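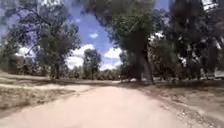

Ticket 161, Clollstead grounds, irrigation. Reported by Dorothy Gosling. Station 6 on the Luna controller shows as completed every cycle, but the verges it serves have had no usable water since October. Affected run starts at the open ground where the lighter side track goes off to the left of the main path. Grass there is sparse and brown on both sides. The large tree on the left is on a separate drip line and is not part of this ticket.

Status: open
Priority: normal
Assigned to: Ghassan Abou Jaoude

2015-12-15, first visit

Controller checked first. Program A, start times correct, seasonal adjust at 74 percent, no rain delay set. Ran station 6 manually for six minutes. Display counted down normally and logged no fault. No heads came up anywhere on the run.

Static pressure at the backflow preventer was 70 psi. Stations 5 and 7 ran normally from the same mainline, so supply and master valve are ruled out.

Resistance at the controller, station 6 to common: open circuit. Stations 5 and 7 both in normal range. Moved the station 6 wire to terminal 8 and repeated the test. Still open. Fault is in the field wire, a splice, or the solenoid.

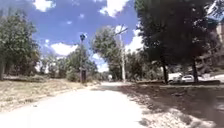
Valve box location was the next problem. The as-built drawing from Munshi puts the box for station 6 in the left verge. Probed that verge along the full length marked on the drawing and found pipe but no box. Traced the wire with the locator and it crosses under the path to the shaded side, then runs toward the low curb in front of the parked white vehicles. Box found under gravel on the near side of the curb, lid intact, full of soil.

Cleared the box. One Fusine valve inside, no tag. Opened the manual bleed and the heads came up, so the valve body and lateral are sound. Solenoid read 25 ohms on its own leads. Splice to the field wire was a twist connector with no gel, corroded through on the common side.

Cut back both conductors to clean copper, fitted gel-filled connectors, and retested at the controller. Station 6 now in range. Ran it from the controller and the valve opened and closed on command.

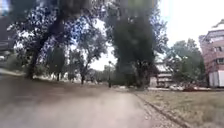
Page 2

Remaining item, Dorothy to confirm: the strip on the right, outside the curb, is also dry and yellow-brown. The drawing gives it to station 6, but no heads came up there with the valve open. Either they are buried or the strip was never piped. Not investigated under this ticket.

Drawing needs correcting for the box position. Marked up copy left in the controller cabinet.

Status: on hold, pending reply on the strip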